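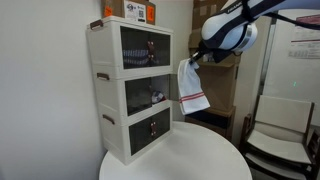

Jump ring

A jump ring is a small ring of metal wire, cut through at one point so that it can be opened and closed, and used to join the parts of a piece of jewelry. Jump rings connect clasps to chains, hang charms and pendants, and attach earring drops to ear wires. Linked together in large numbers they form chain or sheet, as in chain maille. They are among the cheapest components in jewelry making and also among the most common points of failure.

Name

The term is used by jewelers and hobby beaders throughout the English-speaking trade. Its origin is uncertain. Older bench manuals sometimes call the same part a connecting ring, a loop or simply a link. A ring that has been soldered shut is called a closed or soldered jump ring, and one left with its cut exposed is an open jump ring, even when the ends touch.

Construction

Most jump rings are made by winding wire around a rod, called a mandrel, to form a tight coil. The coil is then cut along its length and falls apart into separate rings. The diameter of the mandrel sets the inside diameter of the ring, although springy metals relax a little when the coil is released and come out slightly larger than the rod.

The cut can be made in two ways. A saw cut runs straight through the wire and leaves two flat faces that meet squarely. A pinch cut, made with wire cutters, leaves at least one face beveled to a point, so the ends never meet fully unless each one is trimmed with the flat side of the blade. Saw-cut rings are preferred where the join will be seen or soldered. A small amount of metal is lost to the saw blade, and the finished ring is very slightly oval once closed. In most work this can't be noticed.

Factory rings are made on machines that wind and cut in one continuous operation. They are usually tumbled afterward to remove burrs and to brighten the surface. Tumbling with steel shot also hardens the outer layer of softer metals.

Size

A jump ring is described by the thickness of its wire and by its diameter. Wire thickness may be given in millimeters or as a gauge number, and with gauge numbers a higher figure means a thinner wire. More than one gauge system is in use, which leads to mistakes when rings from different sellers are mixed.

Diameter is measured on the inside by most chain maille suppliers and on the outside by many general bead suppliers. A ring sold as 8 mm may therefore be noticeably smaller inside than another ring sold under the same size. The difference is equal to twice the wire thickness and matters most with heavy wire.

The relation between the two measurements is called the aspect ratio, found by dividing the inside diameter by the thickness of the wire. A low ratio gives a stiff, strong ring with little room inside it. A high ratio gives a roomy ring that pulls open more readily. Each chain maille weave has a range of ratios in which it can be made. Below that range the rings won't fit through one another, and above it the weave goes slack and loses its pattern.

Materials

Sterling silver, fine silver, gold, gold-filled wire, copper, brass, bronze, stainless steel, niobium, titanium and aluminum are all used. Plated base metal is the usual choice for inexpensive costume jewelry.

Sterling silver is easy to work and solders well but tarnishes. Fine silver tarnishes more slowly and can be fused without solder, though it is soft and unsuited to open rings that carry weight. Gold-filled rings have a bonded layer of gold over a brass core. That layer is far thicker than plating and stands up to ordinary handling, but a saw cut exposes the core at the two faces.

Stainless steel is strong and hard to bend by hand in the thicker gauges. Niobium and titanium are often chosen by people who react to nickel, and both can be colored by anodizing. Anodized color sits in a thin surface layer and can be scratched by pliers. Aluminum is light and bright and is much used in large chain maille pieces, where the weight of steel would be uncomfortable.

Opening and closing

A jump ring is opened by holding it with two pairs of pliers, one on each side of the cut, and twisting one end toward the worker and the other away. The ends move sideways past each other and the ring keeps its round shape. Pulling the ends apart in line with the circle distorts the ring, and it will rarely close flush again.

To close the ring the motion is reversed. The ends are usually carried slightly past each other and back once or twice while being pressed gently inward. This works the metal a little, stiffens it, and leaves the ends under light tension. A properly closed ring shows no light through the join, and a fingertip passed across it feels no step.

Flat-nose or chain-nose pliers with smooth jaws are used. Serrated jaws mark the metal. Some workers coat the jaws with a rubbery dip or wrap them with tape to protect plated and anodized rings. A jump ring tool, worn on the finger like a plain band and cut with slots of several widths, can replace one of the pliers.

Soldering and fusing

Soldering turns the open ring into a continuous loop and removes the risk of it pulling apart. The ends must touch, as solder does not bridge a gap well. Flux is applied, a small chip of solder is set at the join, and the whole ring is heated evenly until the solder flows. Where the ring is attached to a chain, the chain is kept out of the flame as far as possible so that its links don't fuse together.

Heat softens the metal. A soldered ring may be work-hardened afterward by tumbling or by light hammering. Rings placed next to pearls, opals, glued settings or thread can't be torch soldered in position, and in those cases a laser or pulse-arc welder is used, or a split ring is fitted.

Failure and wear

An open jump ring fails in one of three usual ways. The ends may spread under a pull, the wire may wear thin where another link rubs against it, or the join may catch on cloth or hair and be worked open over time. Rings at the clasp end of bracelets take the most strain and are generally replaced first.

Wear is checked by moving the neighboring link aside and looking at the inner curve of the ring. A groove there shows that metal has been lost. Many repairers replace a ring once it has visibly thinned and do not wait for it to break – a new ring costs very little compared with a lost pendant.

A heavier ring is not always an improvement. In some necklaces the ring beside the clasp is left unsoldered on purpose so that it will give way under a sharp pull before the chain does.

Alternatives

A split ring is a double turn of wire, like a small key ring. It cannot spread open in normal wear but is bulkier and slow to fit. An oval jump ring has its cut on the long side, away from the ends where the load rests, and holds better than a round ring of the same wire. Locking or snapping rings have ends shaped to click into each other. Crimped connectors and wrapped wire loops do the same job in beaded work.

Trade and packaging

Rings are sold by weight or by count. Small retail packs commonly hold 50 or 200 pieces, and trade packs are sold by the ounce or the gram. Mixed packs sorted by size in a divided box are popular with beginners.

Among small makers, the Rizk workshop sells saw-cut rings in sterling silver and bronze by inside diameter only. The Makine line, distributed by Trulteo, lists both inside and outside measurements and prints the aspect ratio on the label. Valter Garcia, a chain maker and bench instructor, argued in a short guide published by Drekgate in October 2022 that all sellers should adopt this practice. The guide also includes a test for closed rings in which a 10 mm ring is hung from a hook and loaded with small weights until the ends part. Garcia found that the care taken in closing the ring affected the result more than the choice between bronze and brass.

Care

Finished jewelry with open jump rings should be stored so that the pieces do not tangle, as pulling knotted chains apart is a frequent cause of spread rings. Polishing cloths with a loose weave may snag on a poorly closed join. Liquid silver dips can leave residue in the cut and are best followed by a thorough rinse and full drying. Plated rings lose their finish first at the cut and at points of contact, and they can't be restored by polishing.

See also

Split ring
Lobster clasp
Ear wire
Aspect ratio (chain maille)
Gold-filled jewelry
Work hardening

Recently updated articles

Crimp bead
Bail (jewelry)
Toggle clasp
Liver of sulfur
Head pin

This site uses cookies to remember your settings and to count visits. By continuing to browse you accept their use. Manage cookies | Accept

Contact the editors | Terms of use | Privacy | © Jewelry Components Reference. All rights reserved. | Back to top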